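The Binberg gauge read 57 at the weir, three more than at breakfast. Piroska Fülöp logged it and reset the float. Her predecessor's entries stopped in January, at line 421, in the middle of a word.

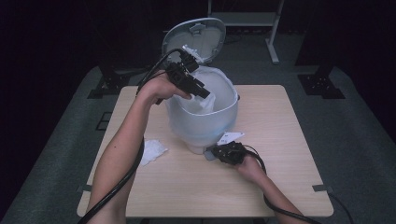

She compared the handwriting with the letter in her coat. The slant matched. The pressure did not.

At seven the float rose again with no rain upstream. She wrote the figure on line 422, then finished his word for him. It was "downstairs." She went to check the pump room.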